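Silau workshop talk, speaker notes
Can a machine do the bench work yet? Memory swaps and other small jobs
Slot: 25 minutes plus questions. Start the clock at the title slide.

Slide 1. Title
Say who we are: Silau refurbishes desktop workstations for resale. Incoming stock is mixed. Most jobs on the bench are short, and most are done by hand.
State the question early. Which of these jobs could be given to an arm today, without a person standing next to it?

Slide 2. What the bench does
Open side panel. Pull memory, test, refit. Blow out dust. Reseat cards. Replace drives. Close up, label, shelve.
In the year to November the bench handled 3757 machines. Mention that the figure includes units stripped for parts.
Memory is the job to talk about. It comes up on nearly every unit, the part is rigid, and the slot does not move once the case is held still.

Slide 3. Why memory is harder than it looks
Two latches on many boards, one on others. The module must go in square. A small tilt and one end seats while the other rides up on the latch.
Insertion needs a firm push. A person feels the click through the thumbs and stops. An arm needs a force limit and a rule for what to do when it reaches that limit early.
Cables cross the slots in older towers. A person brushes them aside without thinking about it. PAUSE here and let the room consider how they would write that down as a step.

Slide 4. The task
Leave this up for a full minute.
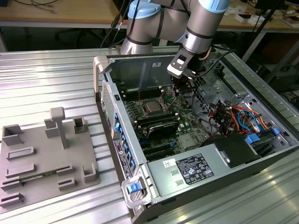

Slide 4: gripper over the memory slots, tower on its side, fixture plate to the left.

Points to make while it is up:
The holders on the plate are there to give parts a known position. Picking from a known position is the solved part of the job. Fixtures are cheap; ours are 3D-printed and we change them when a part does not fit.
Look at the wire across the board near the slots. Planning a path down to a slot is easy on a bare board. This is an assembled machine.
The fingers are narrow for a reason. Clearance between neighbouring slots sets the finger width, and narrow fingers give less grip on a part that has to be pushed hard.

Slide 5. Trial results
We ran 561 insertions with the Raltik controller, all from the fixture, all with the case clamped. Read the table from the bottom row upwards.
Straight insertion into a clear slot: good enough to leave running.
Slot with a cable nearby: needs supervision.
Removal: worse than insertion. Opening the latch and lifting the module are two motions, and the second depends on the first having finished.
Do not quote a single success rate. The rows are different jobs.
If asked about speed: slower than a trained person on every row. The argument for the arm is overnight running, and that only holds if it can stop safely and wait.

Slide 6. What transfers to other chores
Drive caddies: yes, probably the next job. Large tabs, straight pull, guided by rails.
Expansion cards: partly. Retention clips vary from maker to maker.
Power cables: no. Soft parts, tight bends, connectors hidden under other connectors. Same difficulty as folding a shirt or threading a curtain rail, and people who work on household robots will know it well.
Dusting: yes for open areas, no for fans unless they are held.

Slide 7. Cost of changing over
Each new case model needs a new set of taught positions. With Tokska's vision package this takes up to 50 minutes for a model we have not had in before. Without it, half a shift.
Below a certain batch size the teaching costs more than the labour saved. Our batches are small. A firm with 1000 identical towers should do the sum again with its own figures.

Slide 8. Where we are
Supervised use for memory fitting on two case types. Everything else by hand.
Next trial uses the Nijs wrist sensor, to see whether a part-seated module can be told apart from a fully seated one by force alone. No results to show yet.

Questions likely to come up
Static: the bench is earthed and so is the arm. Spare slide 9.
Damaged boards: yes, early on, from pushing against a closed latch. Force limit lowered afterwards.
Jobs lost: nobody has left the bench over this. The arm has added a teaching task that was not there before.
Laptops: not attempted.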